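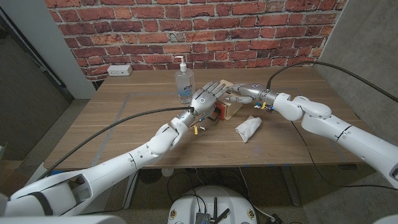
Night ferry between Fesness and Zarnesine comes back in May

The night ferry between Fesness and Zarnesine will start to sail again in May, after two winters without service. The ferry company Aidoo confirmed this on Saturday and put the new timetable on its website the same evening. Tickets can already be booked for the whole summer.

The ship will leave Fesness at 21.40 and arrive in Zarnesine at 6.15 the next morning. In the other direction the departure is at 22.10. There will be three crossings a week in each direction until the end of June, and five a week in July and August. For the autumn the company has not yet made a decision.

The old night line was closed when the ship which served it was sold. Since then, people who wanted to travel overnight had to go by road along the coast, with a change of coach in Pravum. This journey takes more than eleven hours and the second coach does not wait if the first one is late. Many passengers have slept in the waiting room at Pravum, where the heating is turned off at midnight.

A petition for the return of the ferry was started in Fesness last year. It collected 3,632 signatures, most of them on paper, in the shops near the harbour and at the railway station. The town council sent it to Aidoo together with a letter in which it offered to lower the harbour fee during the first season. The company says that the lower fee was important for its decision, but it also mentions the growing number of bookings on the day ferry, which was full on most weekends last summer.

Smaller ship, fewer cabins

The new ship is smaller than the one before. It has 196 beds in cabins for two and four persons, and 216 reclining seats on the upper deck. Passengers with a seat get a blanket, and they can use the showers without extra payment. Pets are allowed in six of the cabins, which have to be booked by telephone. On the open deck there is a covered corner for dogs.

A bed in a four-person cabin costs 48 euros in May and June and 59 euros in the high season. A reclining seat costs 27 euros in all months. Children under four travel free if they share a bed with an adult. Bicycles cost five euros, and they must be at the ramp 40 minutes before departure. For cars the price depends on the length of the vehicle, and roof boxes are counted as additional height.

The restaurant will be open until 23.30 and again from 5.00 for breakfast. The menu is not published yet. Regular travellers of the old line will remember the pea soup, and Aidoo has received so many letters about it that the soup has been given its own line in the list of common questions. The answer there is that the recipe has been found and that the cook is trying it.
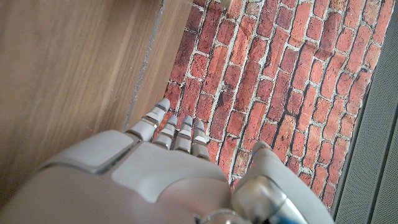

For the towns on both sides the timetable brings some practical questions. In Fesness the last train from the inland arrives at 21.05, so there are 35 minutes to walk to the terminal. This is enough in normal conditions, but the trains are often late on Friday evenings. The railway has been asked to move the arrival to 20.50 and will answer before the end of the month. Until then, Aidoo recommends passengers with much luggage to take an earlier train.

In Zarnesine the situation is better. Bus 701 will start its first tour at 6.30 from the terminal, instead of 6.55 from the market square. It stops at the hospital, the technical school and the main station, and the ferry ticket is valid on the bus until 9.00 on the day of arrival. The bakery opposite the terminal has already announced that it will open at six.

Hotels in Zarnesine are less happy about the early hour. Rooms are normally ready only from 14.00, and in the years of the old line it was usual that tired guests sat in the reception for half a day. Two hotels near the harbour now plan to offer a luggage room and a morning rate, with a bed from seven o'clock until noon. The prices are not fixed.

Noise at the harbour

Residents of the streets behind the Fesness terminal have asked how loud the loading will be in the late evening. The old ship kept its engines running for the whole stay in the harbour, and the windows of the nearest houses were shaking. The new one can be connected to electricity from the quay, so the main engines may be switched off between arrival and departure. The connection in Fesness is finished. The one in Zarnesine will be ready in June, and for the first weeks the ship will use its own generator there.

Lorries will not be allowed to wait in Saltgate any more. They must use the parking area behind the fish hall and drive to the ramp from the north side. The council has promised to measure the noise during the first two weeks and to put the results on the notice board at the town hall.

The first departure from Fesness is already sold out for cabins, but there are still seats. Passengers who bought multi-trip cards for the old line and did not use them can exchange them at the ticket office in either harbour until the end of August. The cards must be brought in the original, as copies are not accepted. The ticket office in Fesness is open daily from 9.00 to 17.00, and on evenings with a departure until 21.30.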